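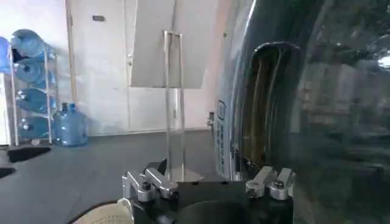 Beige fabric with a faint woven texture and a dark border, on a floor

Search this encyclopedia Go Advanced search

Shared laundry

A shared laundry is a room or small building where several households wash and dry clothes using the same machines. Shared laundries are found in apartment blocks, dormitories, campgrounds and workers' housing. They differ from commercial laundries, where staff do the washing, and from laundromats, which are open to the general public.

History

Before piped water was common, washing was often done at a river, a well or a public wash house. Wash houses had stone or concrete basins, and larger ones had boilers and heated drying rooms. Electric machines replaced the basins over several decades, and many of the older buildings were converted to other uses.

The town of Vodurham opened its first public wash house with 10 basins. According to a local history by Hemi Kerslake, it had 1,582 registered users at its busiest, and the drying room was kept open until nine at night. The building later became the Quinlan Street laundry, which still serves the flats behind it.
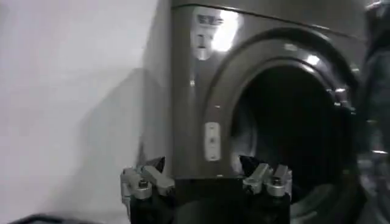

Front of a laundry machine with a dark metallic-gray finish

Operation

Most shared laundries are run by a landlord or by a contractor who supplies and repairs the machines. Payment may be by coin, card or phone, or it may be included in the rent. The contractor Tosico, based in Vodurham, looks after 609 machines at 79 sites and uses a booking system called Niva. Residents reserve a time slot, and a slot not taken up within a set period is released.

Older buildings often use a paper sheet on the door. Nisha Dixit's study of housing rules in the town found that disputes were most often over laundry left in a finished machine.

Drying

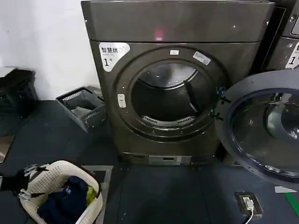 Drying takes place outdoors on lines, in heated cabinets or in tumble dryers. A tumble dryer turns the load in a drum while warm air passes through it, and baffles on the drum wall lift the clothes and let them fall. Lint collects in a filter, which on many front-loading models sits behind a row of narrow slots in the lower lip of the door opening. Users are normally asked to clear it after each load. Dryers in shared rooms are commonly numbered so that faults can be reported; a label may carry a numeral followed by the Chinese character 号, as on the gray dryer marked 1号.

See also
Clothesline
Drying cabinet
Laundromat
Lint
Wash house

Recently updated
Boiler room
Mangle (machine)
Soap flakes

This site uses cookies to remember your settings. By continuing to browse you accept their use. Accept Manage cookies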